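Every March my inbox fills up with the flu shot argument, and this year Sketix has joined in with an app that promises to "score" your immunity. You type in how you slept and what you ate, and out comes a number. I got 37. Out of what, it wouldn't say.
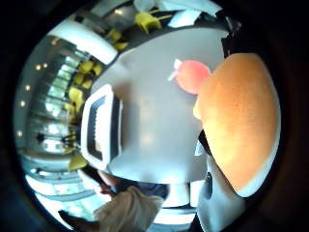
One reader in Amthorpe wrote that the score got her husband to finally book a checkup, so what was the harm? Fair enough. I'm glad he went. But a reminder postcard would have done the same job, and it wouldn't want his birth date.

The Koppel clinic is now handing out leaflets for the thing. I read mine twice. It mentions a trial with 200 people – no word on who they were, or who paid.

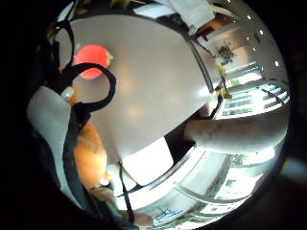

Red on white.

I asked at the Hurnunell pharmacy whether anyone there had seen the results. They hadn't. They did have shots available until 8 on Wednesday, no score required.

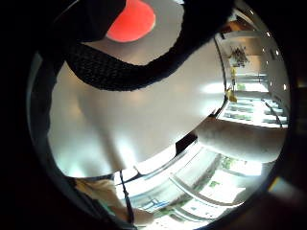
So I got the shot, and my arm was sore for a day. I also ran the app again that night with the same answers and got a different number. I've written to Sketix to ask why.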